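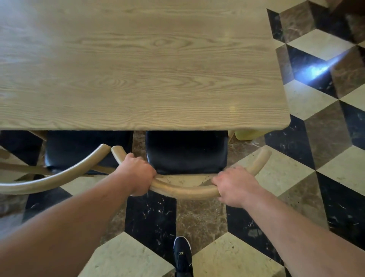 2020年12月15日 火曜

コントローラーの左スティックのドリフトを測り直した。個体は8月に中古で買ったもの。PCにUSB接続し、入力値を8ビットに正規化して記録する方法は前回と同じ。手を離した状態で10分放置し、X軸の中心からのずれを見る。最大で13。前回は8だったので進行している。Y軸は変化なし。

ゲーム側のデッドゾーン設定を上げれば症状は隠れる。ただ、Sendordenはデッドゾーンの内側を切り捨てたあと残りの範囲を再スケーリングしない仕様らしく、設定を上げると歩きと走りの境目が急になる。細い足場の区間で2回落ちた。Orsideのほうは再スケーリングが入っているようで、同じ値でも違和感がない。同じエンジンを使っているはずなのに挙動が違う理由は不明。設定ファイルを開いてみたが、該当しそうな項目は見つからなかった。

接点の清掃は先月やった。無水エタノールを少量、スティックの根元から入れて30回ほど回す。三日で元に戻った。摺動抵抗そのものの摩耗なら清掃では直らない。モジュール交換に進むことにして、部品を注文した。送料込みで198円。安すぎるので純正同等品かどうかは疑っている。抵抗値は届いてからテスターで見る。公称10kΩ、左右の差が大きければ使わない。

はんだ除去は足が多くて面倒だ。吸取線だけでやると基板のランドを剥がしそうなので、低融点はんだを足してから一気に抜く手順にする。手持ちの低融点はんだは残りが少ない。足りるかどうか微妙なところ。

夜、Genalyn Padillaさんのサーバーで協力プレイ。参加はほかにReece Hartleyさん。Plekuraの第4層を二周した。一周目は34分、二周目は計測忘れ。pingは前半安定、22時すぎから跳ねた。有線に替えても同じだったので宅内の問題ではないと思う。Hartleyさんの側では跳ねていないとのことで、経路の問題かもしれない。次回は開始前にtracerouteを取っておく。

Padillaさんから、先週のパッチで回避の無敵時間が短くなったという話を聞いた。パッチノートには記載がない。録画をコマ送りして確認したところ、モーション開始から被弾判定が戻るまで60fpsで13フレーム。旧版の録画が手元に一本だけあり、そちらも13だった。変わっていない。体感の差は入力遅延のほうで説明がつきそうだが、こちらは測る手段がない。スマートフォンのスロー撮影で代用できるか、週末に試す。

セーブデータのバックアップを外付けに移した。フォルダー名の日付の付け方が途中から変わっていて、並び順が崩れている。直すのは後日。

明日やること。テスターの電池交換。低融点はんだの追加注文。Orsideの設定をエクスポートして、Sendordenの設定と差分を取る。

23時50分、電源を落とした。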